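Writing my own obituary (a first attempt)
1/17/18

I've always read the obituaries. My nan did it with a pencil in her hand, and I picked up the habit from her before I was old enough to understand why she'd sometimes put the kettle on and go quiet. These days I read them on my phone, mostly the ones in the Fendon paper, where I grew up, and I couldn't tell you the last time I skipped a week.

So when the adult learning place in Rumer put on an evening class called Writing a Life, and one of the exercises was to write your own obituary, I thought I'd be brilliant at it. I have read thousands of these things! I know the order everything goes in. I sat down with a cup of tea and a packet of ginger nuts and wrote my full name, and my place of birth, and then I sat there for most of an hour.

The trouble is that all the dates are easy and everything in between is slippery. I was born, I went to school, I worked 7 years in the ticket office and a good many more at Maldonado, which was a carpet warehouse and then a bathroom warehouse and is now a gym. I can write that down. But when I read it back it sounded like a form I'd filled in for the council.

My second go went too far the other way. I was "beloved by all who knew her", which would come as news to my old landlord. I had "a lifelong passion for travel" (I've been to Hustelia twice, and the second time was because I'd left my good coat there in September). I crossed it all out.

What I noticed, going back through the ones I'd cut out and kept over the years, is that I never remember the jobs. I remember the man who kept every bus ticket he was ever given. I remember the woman who sang the descant too loudly at other people's weddings. There was one lady whose family wrote that she never once shut a cupboard door, and I think of her whenever I bang my head on mine. Somebody loved her enough to put that in the paper and pay for it by the word.
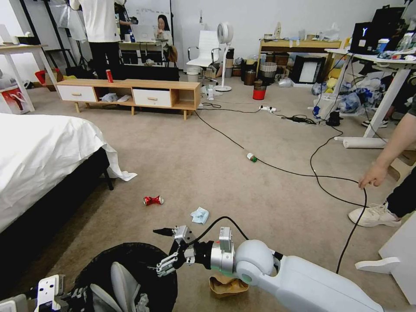
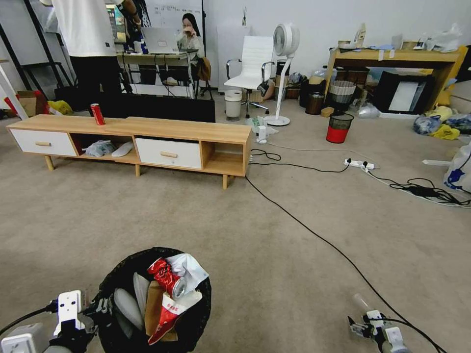 And they do charge, by the way. I rang up to ask, just out of nosiness, and the notice I'd drafted would have been well over the basic rate. The nice person on the phone said most families aim for up to 200 words. Mine was 3,144. I'd got as far as my eleventh birthday.

So the third attempt is the short one, and it's the one I read out in class, with my ears going red. I won't put the whole thing here, but it has in it that I talked to dogs before I talked to their owners, that I made a very good lemon cake and a very bad everything else, and that I cried at brass bands. I left in the ticket office because I liked it there – I liked the early trains and people being half asleep and polite. Maldonado got cut altogether. I felt a bit mean about that, all those years, but there you go.

I also took out "passed away peacefully". I don't know how it'll be, do I? Someone else can fill that bit in. I put a gap there and moved on to the hymns, which took me ages, and I still haven't decided between 2 of them. One has the better tune but nobody under sixty knows it, and I can't bear thin singing at a funeral. It makes everyone look at their shoes.

My sister thinks the whole thing is morbid and has told me so twice, once by text and once over the washing up. Then she asked what I'd said about her. I told her she was down as "survived by", and she wanted to know if that was all, so she's had an extra line put in about the caravan.

The next exercise is to write one for somebody we've already lost, and I'm going to do Nan. I've found her pencil, or one very like it, in the button tin. I've got as far as her name.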